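4. Third part of the project: cleaning small surfaces covered with carpet

In the first two parts of our report we wrote about hard floors and about curtains. This part is about tables and shelves which have carpet on the top. In the Ostham building there are many of them, because the old owner wanted the rooms to be quiet. The students put everything on them: drinks, toys, papers, small bottles. After one term the carpet is full of crumbs and dust, and a wet cloth only pushes the dirt deeper.

4.1 What we wanted to know

Our question was simple. Is a small hand brush good enough for this work, or is it necessary to buy a table vacuum cleaner? The Jitport shop offered us one for 80 pounds, and our whole budget for the project was 134 pounds. So the question was also a question of money.

4.2 How we worked

We made a rule that the things on the table should not all be removed before the brushing. In real life people do not clear the table, they brush between the things. We used light objects which can fall or roll, and also soft ones, for example a plush penguin, because a soft toy collects dust on its own fabric and gives it back to the carpet later.

We brushed in one direction only, from the back to the front. At first we brushed in both directions, but then the crumbs jumped to the floor and we could not weigh them. The crumbs were collected on a sheet of paper and weighed on the Kelemen kitchen scale - it is not a very exact instrument, but it was the same one for all 53 tests.

4.3 Results

The brush took dry crumbs very well. It was weak with hair and with threads, which stayed in the carpet and had to be taken by hand. Long bristles were better than short ones near the objects, as they bend and go under the edge of a can or a bottle without pushing it away. With the short bristles of the Teker brush we knocked down the can in many tests, especially when something was standing on it.

For crumbs we recommend the hand brush. For hair we have no good answer yet, and we would like to try a rubber brush in June if the room is still free.

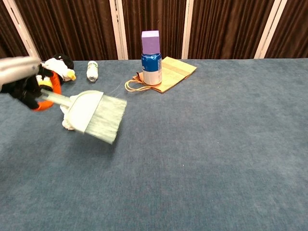
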